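4.2 Does tidy cabling save time?

The claim that a neat patch cable saves time later is repeated in most of the guides we read, and we found little behind it. Bonen's handbook gives 15 rules for dressing a cable and cites a source for none of them. We started with color, the rule people defend hardest.

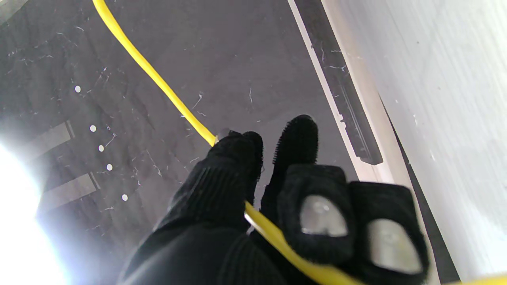

Figure 6a. Yellow cable against a dark marbled floor.

Yellow is said to be easy to trace. Against dark stone, perhaps it is. Our log from November holds 1,611 tracing attempts, and in 685 of them the tracer ignored color and followed the cable by hand. We would not build a rule on that.
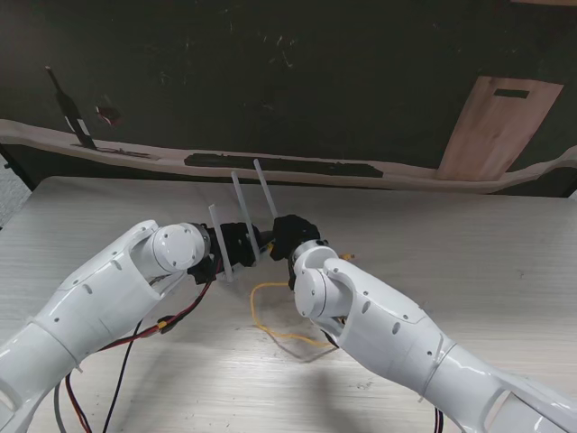
Figure 6b. Translucent white sticks at the bench, tilted at different angles.

Guides and dividers fared no better. The usual advice is to keep runs apart with something stiff, and we doubt it matters over such short lengths. Nothing in our log separates the benches that used dividers from the ones that did without.

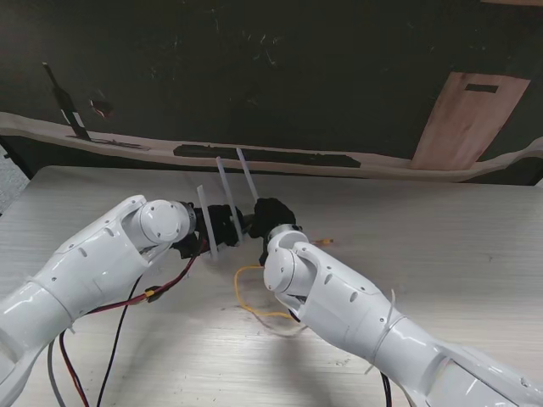
Darnell Begay objected to this reading when he saw the draft: a divider earns its keep on the second visit, he wrote, and we had only logged the first. We accept the point but have no data for it.

Slack is harder to dismiss. Every guide wants some, few say how much, and Hekura's advice to leave "a comfortable amount" cannot be tested. A short length held near the plug, with the rest dropping to the table in a loose loop, as in the last panel of Figure 6, would pass or fail depending on who was asked. Halina Sikora and Kornél Csonka scored the same 6 loops and agreed on two.
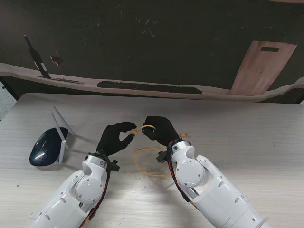
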